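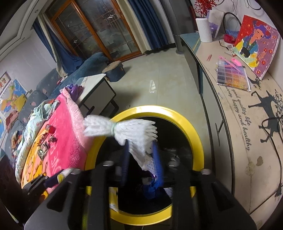 Work on the Gamdale manuscript continued through the second reporting period of the grant. The novel is a historical romance in 30 chapters, set in a wool town, and 26 of these now exist in full draft. Chapter 9, the first meeting of the heroine and the mill owner's younger son, was rewritten from her point of view. The opening of that chapter now turns on a small piece of business with fiber: fluffy white strands held together by a pale green tie, with one part spreading out to the side in thick, rounded fingers. She is asked to name the grade of the wool and gets it right. The earlier version had her dropping a glove, and two readers marked it as stale.

Status by part

Part One (chapters 1 to 8): revised twice, copyedited once. No further changes are planned apart from the spelling of place names.

Part Two (chapters 9 to 19): revised once. The engagement now falls in chapter 14. This shortens the courtship by two chapters and leaves room for the lawsuit over the mill lease, which the first draft handled in a single letter.

Part Three (chapters 20 to 30): first draft, incomplete. The last four chapters are in outline only. The wedding is drafted. The reconciliation is not, and the outline gives two possible versions of it.
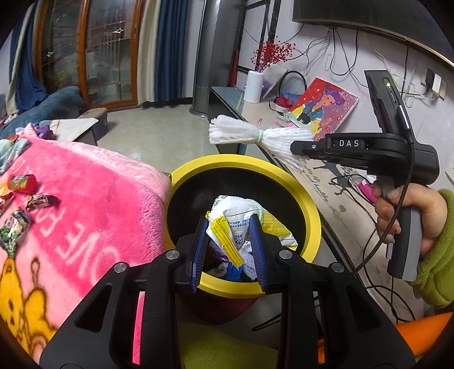 Figure 2. Discarded packaging in a round bin with a yellow rim.

Deviations from the work plan

The plan called for a complete draft by the end of this period. The shortfall of four chapters comes from the change to the lease plot, which required new scenes in Part Two – these were not in the original outline. The Voß subplot has been removed. Its one necessary function, delivering the forged receipt, has passed to the heroine's aunt.

Vulora Press has read Part One and asked to see the whole book before discussing terms. The Vilar reading series has offered a slot for one chapter, and chapter 9 will be used if the running time allows.

Budget

Spending on research travel is closed. The line for outside editing has not been touched and should be carried forward to the next period. No transfer between lines is requested.

Next period

The remaining chapters will be drafted in order. Part Two then goes to the outside editor, with a query list on lease law and forms of address – both are inconsistent in the current text. The sample pages supplied with this report are from chapter 9 and replace those sent with the first report.

Submitted Wednesday, September 7, 2022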